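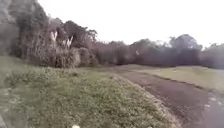 Embankment and path, Plellow test route, from the fixed camera. Overcast, soft focus.

Plellow route: loss of path edge on the embankment section

The Mulley is a four-wheeled inspection rover built by Grustumel for walking routes and field margins. In July it left its planned line on the embankment section at Plellow and stopped on a safety fault. The unit was recovered by hand. No one was hurt, and the route was closed to autonomous runs the same afternoon.

The route follows the dirt path, with the grass bank on one side and the flat field on the other. The planner treats the change from soil to grass as the edge of the drivable surface. Along the bank that edge is irregular, with grass growing over onto the bare soil.

Log entry 1592: edge confidence falls below the limit. The planner should have slowed the rover to a walking pace and asked for an operator. It held speed.

Log entry 3446: tilt limit reached, drive motors cut, brakes on. This part worked as designed.

Cause: the low-confidence warning was sent on a channel the speed controller did not read after the last software update. The timeout meant to catch this was set to 1000 ms in the test build and left out of the field build.

Changes made: timeout restored, warning channel checked at startup, tilt limit lowered by 6 degrees on banked sections. The Hosseinzadeh edge filter stays off until it has been rerun against the Plellow logs — overcast runs first.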